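Nov 29, 2024
Drutent cell, two-arm rig. Entry: M. Hayashi

Carrying on from the Molefe task sheet, second half. Goal for this session was to fix the reset layout so that anyone on the team can put the table back the same way between runs, then re-check the handover pose over the board.

Layout, left to right along the back: blue bowl, wooden box, red funnel, pink tray. Bowl tab points to the back. Slot of the box faces up. Funnel goes on its side, spout toward the box. We had it standing on its mouth in October and the left wrist clipped it on the way to the bowl, so it stays on its side until the approach height is changed. White board is centered in front of the row, small items on and around the board, reddish-orange block off the board to the left.

Handover pose: both grippers come in over the center of the board. Old pose had them too close, and the cable loops touched when the right wrist rolled. Backed the right arm off 6 mm in x and raised the left 3 mm. Loops now clear at the roll angles we use. Did not test full roll.

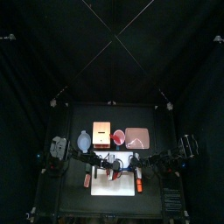
Joint offsets were re-zeroed before the first run. Left shoulder had drifted again, roughly 2 degrees. Same joint as last time. Either the base bolts are creeping or the zeroing jig does not seat properly on that side. Marked the bolt heads with paint pen. If the marks line up next week and the offset has moved anyway, it is the jig.

Runs: 7 attempts at pick from board, hand over, place in tray. Three clean. Two failed at the handover (left released early). One missed the pick. One stopped by me, wrong script loaded.

Early release looks like a threshold problem. Left opens on the right gripper's current rising, and the current also rises when the fingers touch the item at an angle. Added a short hold, 0.3 s, before release. Not enough runs since then to say anything.

Exposure is locked on both wrist cameras now. The board is much brighter than the tabletop and auto exposure was hunting whenever a gripper came down over it. Settings are in the Vemuncombe config, not the old Giltancombe one. Please stop editing the old one.

To do:
- repeat handover runs with the hold in place, same item each time
- check paint marks on left base
- tape outline for the board, corners only
- copy the layout note above into the reset checklist
- ask whether the competition rules allow the funnel to start on its side

MH

Robotics project notebook | Questions to Mio Hayashi | Back to top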